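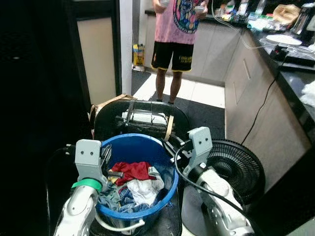

MEDIA RELEASE - November
FOR IMMEDIATE USE

Visitum opens bookings for its at-home laundry and small-space help service this month, after a trial across the suburb of Effiong that took in 200 households. Flats, units, granny flats, share houses. Most of them with no laundry room at all, or a machine squeezed in beside the kitchen, which means the washing lives wherever there's floor. A blue plastic bucket with a thick rim, full to the top, denim and grey stuff underneath, a red cloth and something white on top, and the kitchen counter along the right side of the room. That is the kind of home the service was built for. No judgement on the bucket either. We like a bucket.

What's on offer

Visits run for 2 hours or 3 hours, customer's choice. In that time the helper will sort, wash, hang or dry, fold, and put away if you tell us where away is. If the machine's going and there's time left over they'll get on with other small jobs. Wiping down the counter, sweeping tiles, shaking out mats, taking paper bags and cardboard down to the recycling.

Ironing is not included yet. We know. It was the most asked for thing in the trial and we're working on it for the new year.

No need to tidy before we come. People do it anyway and then there's less to do and everyone stands around. Leave the pile.

How the sorting works

Visitum uses a simple method called Prundik, which was worked out during the trial and is now taught to every helper. It has 3 piles and they go like this:

Heavy and dark. Denim, trackpants, dark towels.
Light and white. Tees, sheets, school shirts, anything that came out of the packet white and would like to stay there.
Runs. Reds, new things, anything a bit suspicious.

The third pile is where the trouble is. A red cloth on top of a white top, both sitting in one bucket, is fine while it's all dry. Put them through together on warm and you own a pink top. Helpers pull the reds out first, before anything else gets touched, and they go on their own or wait for next time.

Pockets get checked. Printed T-shirts go inside out, same with shorts that have lettering on the leg, and none of them go in the dryer unless you say so. Jeans inside out too and zipped up.

Drying indoors

Effiong gets a wet spring and a lot of the trial homes had no balcony. So there's a good bit of the service that is just getting clothes dry inside without the place smelling like a gym bag. Helpers bring a fold-out rack. If you've got an electric fan they'll ask to use it, pointed along the rack and not straight at it, low speed, window open a crack. Thick things at the ends, thin things in the middle. Please keep fan and cords well clear of drips, the helper will check this before they leave.

Chairs. Everybody dries things on chairs. We'd rather you didn't on timber or painted ones, the colour can come off, but a plain plastic or metal chair back is alright for a jumper overnight.

What customers need to have ready

A tap and a machine, or the coins for the one downstairs
Your own powder or liquid, whatever your skin is used to
Something to put the washing in. Bucket, basket, tub, doesn't matter
Somewhere clear to fold, a bit of bench is plenty

If you don't have a machine the helper can take one load to the Zuvero laundrette on the main street and bring it back folded within the same visit. This only works on the 3 hour booking. Machine charges are extra and you pay them direct.

Pets are fine. Kids are fine. You can be home or not, about half the trial households stayed in and had a cup of something while it got done.

Bookings

Bookings are open now for homes in Effiong, mornings from 8 am and afternoons from 1 pm. No evenings at this stage. The neighbouring suburbs will be added once there are enough helpers to cover them properly, we don't want to be turning up late to everyone.

Households that took part in the trial keep there trial price until the end of the year and don't need to sign up again. Your regular time is held for you unless you cancel it.

About Visitum

Visitum is a home help business based in Effiong. It started out doing end of lease cleans and moved into regular household visits when customers kept asking for someone to please just deal with the washing. The business recieves no outside funding and trains all its own helpers.

Media enquiries to the Visitum office during business hours. Interviews can be done over the phone or at the office, afternoons are best.

ENDS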